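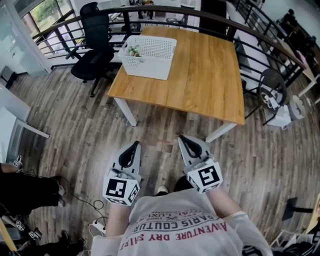 From: Melquiades Ochoa
To: Mosstead Workshop members list
Date: October 5, 2022
Subject: Re: Hand-held gripper build, revised schedule and open items

Dear members,

Thank you to those who responded to the notice on the hand-held grippers. The questions received so far are answered below the relevant passages of the earlier message.

> The second pair of grippers will be assembled on the upper level. Members
> wishing to take part are asked to state which task they prefer: printing,
> assembly, or marker alignment.

Printing is fully subscribed. Places remain in assembly and in marker alignment. The latter requires patience more than experience, and new members are welcome to apply for it.

> Each gripper carries a white cube with black square markers on its faces.
> Are the cubes to be glued or screwed to the body?

They are to be screwed. The glued cube on the Tirmont prototype shifted after 60 open-and-close cycles and the tracking results from that day had to be discarded. Please tighten the mounting screws by hand only. The printed bosses will strip under a powered driver, and a replacement body takes most of a day to print.

> What is the agreed test before a gripper is released for general use?

The test is 900 full cycles without visible play in the jaw, followed by a marker check from both sides. Results are to be entered in the build log under the serial number of the gripper. Entries without a serial number cannot be accepted. The left unit of the first pair has reached 1,243 cycles on its original jaw and remains in service.

> The Guzmán jaw is 80 mm long in the drawing, but the file on the share
> gives a shorter part. Which is correct?

The drawing is correct. The file was exported from an earlier revision and has been withdrawn. Members who have already printed the shorter jaw should keep it for fit checks and mark it clearly as not for use.

Two further points apply to all work on the upper level. Power cables must be unplugged and coiled at the end of each session, including those serving the desks near the railing. Small parts must be returned to the labeled drawers and may not be left in baskets on the table, where screws of different lengths have been mixed on more than one occasion.

The joint session with the Hudasbridge group has been moved to December at their request. Members who intend to bring their own grippers to that session should inform me in advance of the marker numbers in use, so that no two cubes carry the same set.

Replies should be sent to the list and not to me individually.

Respectfully,

Melquiades Ochoa
Build Coordinator
Mosstead Workshop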